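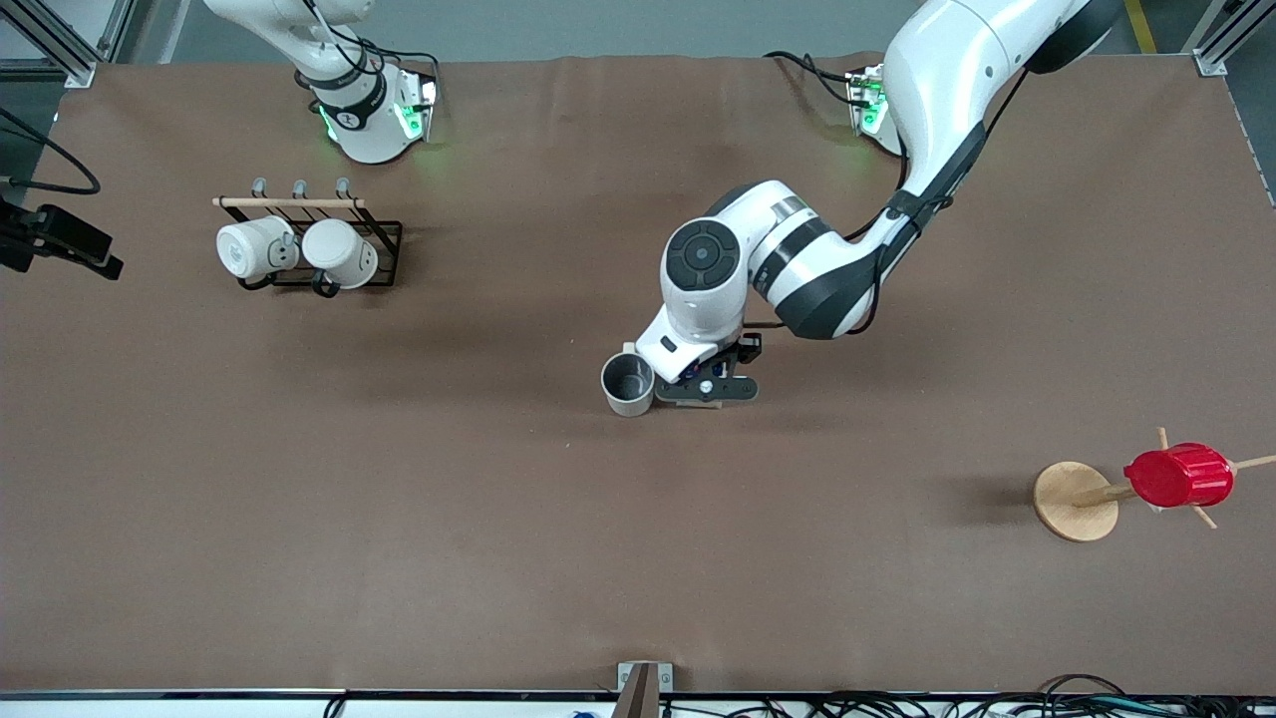 *Tabletop with mug rack, gray cup and wooden mug tree.*

## 5. Setting up a live stream in Braltik

Braltik calls this "one-tap live." Count on six taps, more if your page has two admins.

1. Open **Page tools** and choose **Go live**.
2. Set the audience to **Only me**. Do this every time — the app claims to remember your choice, and mine came back as **Public** after the June update.
3. Type a title. Anything past 87 characters gets dropped without a warning.
4. Run a private test and watch it on a second device.
5. Switch the audience, then tap **Start**.

**Note:** The viewer count includes anyone who scrolled past. Ilona Fekete's first stream reported 1,428 viewers and got 5 comments. Use the comments as your guide.

**Caution:** **End** and **End and delete** sit side by side. Deleted streams can't be restored, whatever the help page says about a "recovery window."

If replays matter to you, turn on **Save copy** before step 5. It can't be switched on mid-stream.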